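Search this site
Search

Household Water Use in the Flevska District
Student Project Report — Maricica Enache and Cosmin Toma
Submitted Tuesday, May 22, 2018

The purpose of this project was to learn how homes in Flevska use water during the dry months. Survey forms were sent to 222 households, and the town of Prilano supplied meter readings for the same streets. Homes with a garden used more water in August than in any other month. Apartments showed little change over the year.
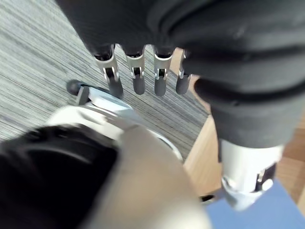

Why were the August readings so high? Garden watering accounts for most of the increase, and the heaviest use was recorded on streets with large lawns.

Seven households agreed to keep a daily log. The highest entry in these logs was 200 gallons, recorded on a day when a lawn was watered twice. One home on Nedelcu Street collected rain in a 4,000-gallon tank and drew very little from the town supply — its log is given in full in the appendix.

The authors recommend that watering be limited to the early morning and that meter readings be mailed to residents each month. Leaks inside the home were not studied.

We use cookies to improve your visit. Accept
Contact | Copyright 2018 | Back to top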